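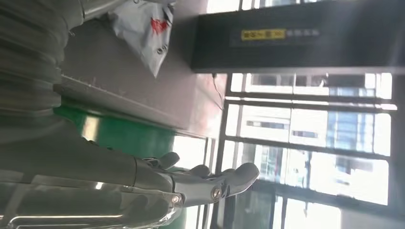 *Figure 3-1. Gray robotic hand and ribbed arm cover.*

## 3. Installing the Lobo Room Dehumidifier

This section applies to the Plurkico Lobo dehumidifier in its floor-standing version. It covers placement, drainage, first start, and the settings to be made before the unit is left to run unattended. Wall-mounted units are covered in Section 4. Staff at the Fandstead site must also follow the local rules in 3.6.

### 3.1 Before you begin

The Lobo must stand upright for at least two hours after delivery before it is connected to power. If the unit was carried or stored on its side, leave it upright overnight.

Check that the carton contains the following:

- dehumidifier with water tank fitted
- drain hose, 1,400 mm, with two clamps
- power cord
- spare air filter
- warranty card and this guide

Keep the carton and the foam corners until the unit has completed its first week of use. Units returned without the original packing may be refused by the carrier.

> **CAUTION:** The unit weighs 11 kg with the tank empty. Do not lift it by the tank handle. Use the two recessed grips on the side panels.

### 3.2 Choosing a position

1. Select a level, hard floor. Thick carpet blocks the lower air intake.
2. Leave a clear space of 205 mm behind the unit and the same on each side. Nothing may be placed on the top grille.
3. Keep the unit away from radiators, heating vents, and direct sun.
4. Confirm that the power cord reaches a grounded wall outlet without strain. Extension cords and power strips are not permitted.
5. Close outside doors and windows in the room to be dried. Interior doors may be left open if the adjoining space is also to be treated, but drying will take longer.

In rooms with a single outside wall, the preferred position is near the center of the opposite wall. In basements, place the unit as close as practical to the dampest corner while keeping the clearances in step 2.

**Note:** Curtains and hanging fabric count as obstructions. Tie them back before measuring the clearance.

### 3.3 Connecting the drain

The Lobo can collect water in its own tank or drain continuously through the hose. Continuous draining is recommended wherever the unit will run overnight.

**To use the tank:**

1. Pull the tank straight out from the front of the unit.
2. Check that the white float moves freely.
3. Slide the tank back until it clicks. The tank lamp goes out when the tank is seated.

**To use the hose:**

1. Unplug the unit.
2. Unscrew the round cap on the rear panel and remove the rubber plug behind it. Store both in the bag supplied.
3. Push the hose onto the outlet as far as it will go and tighten one clamp by hand.
4. Run the hose to a floor drain or sink. It must slope downward along its whole length, with no loops or raised sections.
5. Secure the free end with the second clamp or a suitable bracket.
6. Refit the tank. The unit will not start with the tank removed, even when the hose is in use.

Where the drain is higher than the outlet, a pump is required. The Caker pump kit fits all floor-standing Lobo units and is ordered separately. Do not attempt to raise the water by extending the hose.

> **CAUTION:** Water from the unit is not fit for drinking, cooking, or filling humidifiers.

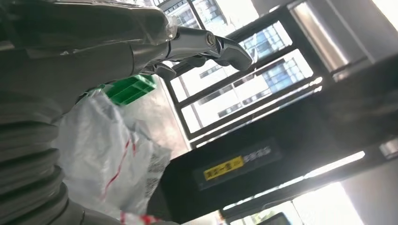
Once the drain is in place, pour one cup of clean water slowly into the test opening at the rear of the unit and watch the free end of the hose. The water should arrive within a minute. If it does not, check the slope again and look for a kink near the outlet, where the hose bends most sharply. Wipe up any spilled water before restoring power.

### 3.4 First start

1. Plug in the power cord and press **Power**. The display shows two dashes while the unit measures the air.
2. Wait until a number appears. This is the present relative humidity of the room, in percent.
3. Press **Set** and use the arrow keys to choose the target humidity. A setting of 50 is suitable for most offices and living rooms.
4. Press **Fan** to select low or high speed. Use high speed for the first day.
5. Press **Set** again to confirm. The display returns to the room reading.

The compressor starts up to three minutes after the fan. During this delay the unit blows air at room temperature. A light gurgling sound is normal while the compressor is running and for a short time after it stops.

If the unit is switched off, wait three minutes before switching it on again. The same delay applies after a power failure, when the unit restarts by itself with its last settings.

### 3.5 Setting the timer and filter reminder

The timer may be set to start or stop the unit after a delay of one to 24 hours. Press **Timer** with the unit running to set a stop time, or with the unit on standby to set a start time.

The filter lamp comes on after 200 hours of operation. When it does:

1. Switch off and unplug the unit.
2. Slide the filter out from the left side.
3. Remove loose dust with a vacuum cleaner, then rinse the filter in lukewarm water.
4. Allow it to dry fully in the shade, or fit the spare.
5. Replace the filter, restore power, and hold **Fan** for five seconds to clear the lamp.

Never run the unit without a filter. Do not use solvents, bleach, or a dishwasher to clean it.

### 3.6 Local rules for Fandstead

Units at Fandstead are set to a target of 50 from November until the end of the heating season. Requests for a different setting should be sent in writing to Dinesh Kamath, Building Services, and must state the room and the reason for the change.

Tanks in rooms without a drain connection are emptied at the close of each working day and again on Sunday. The person emptying the tank initials the card on the side of the unit.

Report leaks, burning smells, or a damaged cord to Busisiwe Mabaso, Safety Office, without delay. Unplug the unit if it is safe to do so and leave it in place until it has been inspected. Covers secured with screws may be opened only by a technician approved by Plurkico.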